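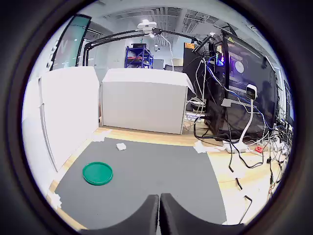
What Gunther Kröger would like you to know about Gikura, before anything else, is that it doesn't come with a robot. He told me this on the phone, he told me again at the door, and he had it in large letters on the sheet he gave me to take home. "People open the box and ring me up," he said. "They say, where's the arm? I say, you told me you had an arm!"

So, for the record: Gikura is the training kit from Distex. You bring your own arm and gripper, and they supply the cameras, the software, a grey mat and a hand controller for steering the thing about. You do a job by hand through the robot, over and over, and the recordings go off to Distex, who send you back a program that (with luck) does the job by itself. The kit costs 1,236 euros and the training is charged on top. I'd gone along in August to find out whether a small workshop could get on with it, and I came away liking it more than I expected, with a couple of grumbles.

Gunther started me on lids. I'd rather hoped for something grander, but he was firm. "A lid is horrid," he said, quite cheerfully. "It's flat, it's shiny, it has only this little rim to hold. If you can pick up a lid, you can pick up most of what people ask us for."

My first go was dreadful. I came in too low, and then I overdid it the other way and closed the fingers on thin air. You do get a feel for it, though! After a while I stopped looking at my hands altogether and just watched the rim. Gunther says most people are comfortable by lunch, and that the bad attempts should be kept as long as you mark them as bad, with a button on the controller that I kept forgetting to press.

How many goes does it take, then? I asked him three times and got a slightly different answer each time. For one object in one spot, Distex suggests 527 recordings, an oddly exact number that comes from their own trials. If the object moves about, they like 1,000. For several objects it's 2,000, and at that point I asked who on earth has the patience. "Students," said Gunther. "Or you do an hour a day with the radio on. Please don't do it all in one go, because you get sloppy and the robot learns sloppy."

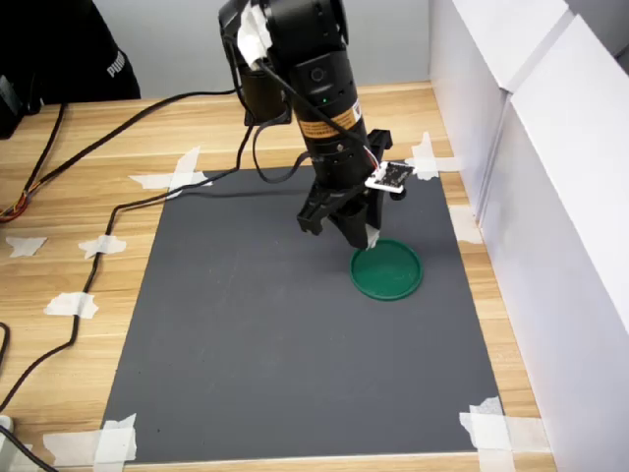
Malte Harms reckons even that is too rosy, and told me so by email the same evening. His workshop bought the kit in spring, and he says the recording was the easy bit. What ate his time was setting up again every time a camera got knocked, and he'd have paid extra for proper clamps. He also wishes the mat came with something better than advice to tape it down. He's keeping it, mind you, and he called the program he got back "a good deal less clumsy than me".

I put the camera complaint to Gunther, who sighed and said it was fair. There's a check now in the software that compares the view with yesterday's and grumbles if they don't match, but it was only added in the last update, and you have to switch it on yourself (it's under Session, then Views). Clamps are being looked at. The tape, he said, he will defend to his grave. "You can move it. You can see where it was. It costs nothing."

I asked about the older kit too, the Dradesix, as there are still plenty of them about second-hand. Recordings made on one can be brought across to Gikura, but the controller can't, and Gunther was rather frank that he wouldn't buy one today unless it was very cheap. Ruppert, the hire firm, will rent you a Gikura by the month if you'd like to try before spending the money, though you'll still need to find your own arm.

My other grumble is the manual. It's thorough enough once you're up and running, but the first chapter assumes you already know how to get your arm talking to a computer, and plenty of buyers won't. Gunther says a new first chapter is being written. I asked who was writing it and he pointed at himself, looking a bit glum, and went off to put the kettle on.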